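ケミーズ観戦通信 2024/06/14

四連勝を疑う

ケミーズが勝っている。4連勝である。球場の帰り道がやけに明るくて、駅までの坂を歌いながら下りていく人たちがいた。私も嫌な気分ではなかった。勝って嫌な気分になるほどひねくれてはいない。ただ、翌朝になってスコアブックを開き直すと、どうも歌う気が引いていくのである。

連勝の中身を思い出してみてほしい。最初の勝ちは、相手の遊撃手が何でもないゴロを一塁手の頭の上に放り投げてくれたおかげだった。次の試合は雨で途中から芝が重くなり、相手の外野が二度も足を滑らせた。その次は、向こうの先発が肩の違和感で早々に降り、ブルペンがまるで準備できていなかった。ケミーズの打線が打ち崩したと球団の広報は書いているが、押し出しを選んで歩いただけの回を「打ち崩した」と書く神経が私にはわからない。四球を選ぶのは立派な仕事だ。立派な仕事だから、そう書けばいい。

最後のひとつ、ノルカリとの試合だけは文句のつけようがない勝ちだった。あれはよかった。先発がきちんと低めに集め、守備が余計なことをせず、リュエグが打った。問題はこの最後の「リュエグが打った」である。

キリアン・リュエグの今季4号は、打った瞬間に左翼手が一歩も動かなかった。ああいう当たりは何度見てもいい。三塁側のスタンドが一斉に立ち上がって、私の前の席の子どもは見えなくて怒っていた。それはそれとして、翌日からの騒ぎ方である。地元の掲示板では、これでチームが変わる、ついに本物の四番が来た、夏には首位だ、という書き込みが延々と続いている。春先に同じ場所で同じ人たちが何と書いていたか、私は覚えている。あの構えでは速球に間に合わない、走れない、守れない、誰が連れてきた、と書いていたのだ。本塁打一本で人間の評価がここまで変わるのなら、打者の評価というものはほとんど天気と同じである。

変わったのは打球の行き先であって、構えはほとんど変わっていない。バットを寝かせる位置も、ステップの幅も、四月に見たときのままに見える。打撃コーチの助言で開眼したという話が出回っているが、その助言が何だったのかを具体的に書いた記事は見つからなかった。「もっと楽しめ」と言われた、という談話ならあった。楽しんで打てるなら私も打っている。

もうひとつ気になっているのは打っている相手だ。今季のリュエグの長打をスコアブックで追うと、ほとんどが左投手の甘い変化球である。右の速球派にはいまだに差し込まれていて、内側に来ると手元で詰まり、一塁側のファウルゾーンに小さな飛球が上がる。ノルカリの先発は左だった。しかも本塁打になったのは、捕手が外に構えていたのに真ん中に入ってきた球だ。失投を逃さないのも実力のうちだと言われればその通りで、春先のリュエグはそれさえ逃していたのだから進歩には違いない。だが、内角の速球という宿題は提出されていない。リーグのほかの球団がこれに気づいていないと思うほうが無理がある。
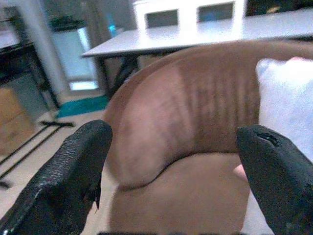

素直に喜べないのか、と前号の感想に書いてきた読者がいる。連勝が始まったばかりの号に水を差すようなことばかり並べて、こんなものを読んで球場に行きたくなる人がいるのか、選手だって人の子で、期待されれば伸びるし疑われれば縮む、リュエグが打てなかったころに温かい言葉をかけた文章がこの通信にひとつでもあったか、という内容だった。かなり長い便りで、後半は昨季の私の予想がどれだけ外れたかの一覧になっていた。

一覧は正確だった。ぐうの音も出ない。昨季、私は捕手の入れ替えを失敗だと書いて、その捕手が秋まで投手陣を引っ張った。新しい二塁手は夏前に息切れすると書いて、息切れしたのは私のほうだった。予想が外れるのは認める。しかし、温かい言葉が足りないという点については少し抵抗したい。打てなかったころのリュエグについて、私は「打球の角度が低すぎるだけで、当たりそのものは弱くない」と書いた。あれは私としては最大限に温かい。掲示板で「誰が連れてきた」とやっていた人たちに比べれば、湯たんぽのようなものである。

それに、期待されれば伸びるという説は、いつも後から証明される。伸びた選手について、みんなが期待していたからだと言い、伸びなかった選手については期待が重荷になったと言う。どちらに転んでも期待のせいにできる説明を、私はあまり信用しない。

信用しないといえば、エモラである。

ご存じの方も多いと思うが、今季からケミーズは打撃練習にエモラという計測の仕組みを入れた。バットの振り出しから打球の角度までを数字にして、選手ごとに画面で見せるというもので、場内の大型画面にも試合前に少しだけ映る。球団はリュエグの復調をこのエモラの成果だと説明している。場内の売店の横に小さな展示まであって、色のついた曲線が並んでいた。

曲線はきれいだった。だが、よく見ると縦軸に単位がない。横軸の始まりがいつなのかも書いていない。右肩上がりの線があるのはわかるが、何が上がっているのかがわからない。係の人に聞いたら「総合的なスイングの質です」と教えてくれた。総合的という言葉が出てきたら、私は一歩下がることにしている。

それでも計測そのものを馬鹿にする気はない。若いころ、自分のスイングを後ろから見た人に「腰が先に逃げてる」と言われて、そんなはずはないと言い張り、後で人の撮ってくれた映像を見て黙ったことがある。人は自分の動きをまるでわかっていない。数字や映像で突きつけられて直ることは確かにある。疑っているのは、直った原因をひとつに決めてしまう早さである。リュエグは春の途中で手首の固定を外した。打順が変わって前に足の速い走者が置かれるようになり、相手投手が速球を投げにくくなったかと思えば、逆に走者を気にして変化球が甘くなる場面も増えた。暖かくなって体も動くようになっただろう。このどれがどれだけ効いたのか、少なくとも展示の曲線からは読み取れない。

エモラを使っている打者はリュエグだけではない、という単純な事実もある。主将はエモラを使って打率を落とした。展示に主将の曲線はなかった。

新球場の話も書いておく。セダンスに建てるという、あの計画である。

連勝と重なったのは偶然だと思いたいが、球団は先週、セダンス地区の移転計画の概要を出した。今の球場は確かに古い。三塁側の通路は雨が吹き込むし、放送席の下の手すりは毎年塗り直しても毎年はげる。照明の一基は点いたり消えたりで、外野手が打球を見失うたびに照明のせいにできるという利点しかない。直すべきところはいくらでもある。

概要に書かれているのは、最大908台を収容する駐輪場、芝生席、子どもの遊び場、それに屋内練習場である。駐輪場の台数だけが妙に細かい。客席の数は「検討中」だ。野球場の計画で自転車の置き場所が先に決まって、人の座る場所が決まっていないというのは、なかなか珍しいのではないか。工期についても着工の時期は「できるだけ早期に」とあるだけで、費用の分担の項目には、関係者と協議を進める、と書いてある。協議を進めるのが誰なのかは書いていない。
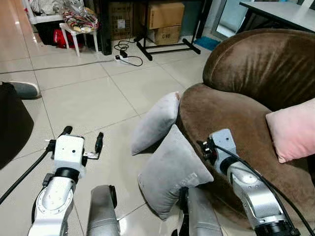 費用のことで言えば、私が一番知りたいのは入場料である。今の内野自由席の値段は、仕事帰りにふらっと寄れるぎりぎりのところにある。新しい球場を建てた球団が入場料を据え置いたという話を、私はあまり聞いたことがない。芝生席で家族が弁当を広げている完成予想図は大変けっこうだが、その弁当が持ち込めるのかどうかも概要にはない。今の球場は持ち込める。おにぎりを膝にのせて見る平日の試合が好きで通っている人間にとって、これは四番打者の打率より重い。

移転先の足も不安だ。セダンスはバスの終点からさらに歩く。夏の夜の延長戦のあと、あの道を歩いて最終に間に合うかどうか、計画を書いた人は一度歩いてみてほしい。だから駐輪場なのか、と書きながら気づいた。だとすると、坂の上に住んでいる私はあの坂を自転車で帰ることになる。連勝中でも歌う元気は残らない。

説明会は7月に開かれるという。日時と場所はまだ出ていない。出たらこの通信でも知らせるが、球団の掲示は売店の横の見えにくいところに貼られることが多いので、球場に行く人は気をつけて見てほしい。質問の紙を配るらしいから、私は客席の数と弁当のことを書くつもりでいる。

さて、週末のノルカリとの再戦である。今度は敵地で、向こうは右の先発を2人並べてくると予想されている。つまりリュエグにとっては宿題の提出日だ。内角の速球にどう対応するかを見てほしい。本塁打かどうかはどうでもいい。詰まらされたときにファウルで逃げられるか、あるいは肘をたたんで右前に落とせるか。そこが変わっていれば、私も構えが変わっていないなどと言ったことを次号で引っ込める。変わっていなければ、夏に首位だという人たちには少し静かにしてもらいたい。

先発投手のほうは心配している。連勝のあいだ救援陣を使いすぎた。リードが大きい試合でも抑えを出したのは、監督が勝ち方を固めたかったからだと言うが、固めるほど勝ち方があったとは思えない。左の中継ぎは目に見えて腕の振りが小さくなっている。ノルカリ戦の登板では、いつも膝の高さに来る変化球がベルトのあたりに浮いていた。打者が打ち損じてくれたので結果は三者凡退で、スコアだけを見れば完璧な回である。私のスコアブックには、余白に「高い」と鉛筆で書いてある。

守備では二塁手の位置取りがよくなった。これは素直に褒めておく。打者ごとに半歩ずつ動くようになって、抜けるはずの打球がいくつか正面に来ている。派手でないから掲示板では話題にならないが、連勝のうち少なくともひとつはこの半歩で拾った勝ちだと思う。昨季、息切れすると書いた当人なので、ここで埋め合わせをしておきたい。

それから、前号で外野の控えの背番号を間違えていた。複数の方から指摘をいただいた。申し訳ない。訂正した版は売店の隅に置いてもらっている。

敵地の試合は、向こうの球場の一塁側上段が西日をまともに受ける。行く人は帽子を忘れずに。私は三塁側にいる。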